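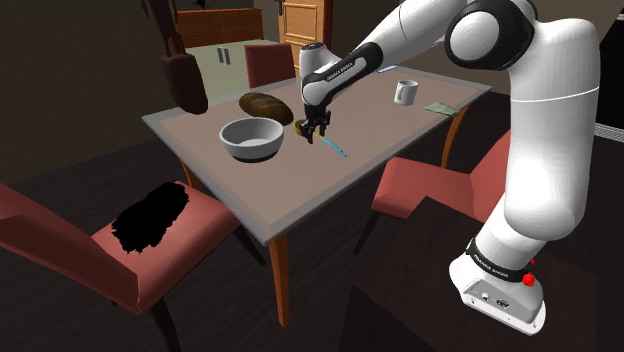
Does a regional newscast still need a person sitting at the desk at ten at night? Ours does for now, because the late show is live and the rundown keeps changing until a minute or two before air.

I wrote that down first because Ihor Kobzar asked it in the hallway this afternoon and I gave him a worse answer than that. He is moving over from the morning program in October and will take the second half hour of the new evening block. He has never worked late. He wanted to know what the shift is like and I told him about the parking.

The block is two hours, as announced. Seven to nine, with the ten o'clock left where it is. The station in Drandton gets the first hour from us and does its own second hour. I had understood it the other way round until this morning's meeting, and so had the graphics desk, who had already built the opener. They will have to redo the map and the voice line. The voice line is mine, so I went down to the booth before lunch and read it again. Eleven takes. The word "Drandton" does not sit well after "tonight" and I kept swallowing the first d. We used take 7.

Distribution took up most of the meeting. Fenent is carrying the block on 206, in the standard package, and it will be on their app the next morning with the ads left in. I asked whether the closed captions go along with it. They think so. I asked them to find out, because the last time we moved a program to an app the captions came in late and slid further behind as the hour went on, and the calls about it came to the newsroom. It was written on the board with a question mark.

We still have no name for the second hour. The first is just the evening news. For the second there was a list, and most of it sounded like names for a bank. I would be happy with the time of day and the name of the station.

Read through the pilot scripts from 2 until nearly four. The piece on the county water rates is good and runs long. The courthouse piece has two people in it who say the same thing and I marked the second one to come out. Hoarau's interview is the best thing in there. She lets the man finish, and then she waits, and he says the part that matters. It needs a shorter lead from me. I have a habit of telling the audience what they are going to hear and then they hear it twice. Wrote a new lead on the back of the script, fourteen words where there were forty.

The prompter is being changed over to Protix before the rehearsals. I had a short go at it. The type is bigger and I did not have to squint, but it scrolls by voice and stops when I stop, and if I leave the script to say something to the weather desk it sits there and then jumps when I come back. The operator says it can be set to manual. I asked for manual. I have been reading at the speed of a human hand for a long time and would like to keep doing it through the launch at least.

Ihor came and sat in for the late show. He stayed out of the way and took notes on a folded sheet of paper. In the second break the lead on the bridge closure was dropped and a new one came in, read to me in my ear while I was fixing my microphone, and I saw him look up at the clock. It went all right. I fumbled the name of the detour road and corrected it. Afterward he asked how I knew which camera was next when the order changed, and I said the floor manager points, and he wrote that down too.

We talked for a while in the makeup room about the handover between the hours. He would like to do it standing up together, with a bit of conversation. I would like to say his name and have him start. We agreed to try both at rehearsal and let the producer pick. I suspect it will be his way — the producer has been asking for more conversation since spring.

Home before midnight. Ate soup standing up. My throat is a little rough from the booth, so no phone calls in the morning. I need to take the gray jacket in, since the blue one flickers on the new set, and ask again about the captions.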